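Budgeting for the second bench

I have been putting off the equipment plan for next year, mostly because the first one was wrong in so many small ways. The arms themselves were fine. We had a quote, we paid the quote, they came. Everything that got away from me was in the lines I had lumped together as "sundries".

So this time I started with the sundries. I went back through the orders for the current bench and typed every one into a sheet, down to the cable ties. Leaving out the arms, it came to £1374. I had put down £493.

The biggest part of the gap was cabling. I had priced the leads that come in the box and forgotten that a camera on a wrist needs a lead that can go all the way round the arm and still have slack in it. We bought them too short from Clinivari, then bought them again. The second lot are on the bench now and I have written the length on the inside of the cupboard door.

After that came gripper fingers. Prostent sell them in pairs at £70, and I had allowed for one spare pair for the whole year. I now think one spare pair per arm is the least you can get away with, and I have put in two.

The curtain was cheap and worth it. I would buy the same again, a bit wider. The light over the bench cost more than the curtain, and I would still not go for a cheaper one.

Then there is the question of whether the second bench should have two arms or one. One arm would bring the total down a long way, and for plain pick and place I could live with it. But a good part of what we do now needs both - one side holds, the other side does something - and long-handled things are awkward with a single gripper.

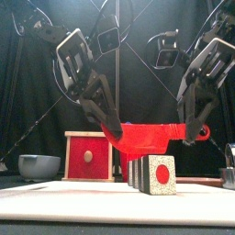 I asked Rissanen and Wirnent for prices on both versions. Rissanen came back quickly, with mounting plates included and delivery as a separate line. Wirnent want to know the table size before they will quote, so I need to measure the far end of the room and check that the door opens fully with a bench behind it.

For now the sheet says £1096 for everything on the second bench that is not an arm, a camera or a computer. It is lower than last time because we already have the tools and most of the objects, and those can be shared. I have not put in anything for a new table yet.

Still to do: ask about warranty on the wrist mounts, get the May delivery dates in writing, and find out who pays for the extra sockets.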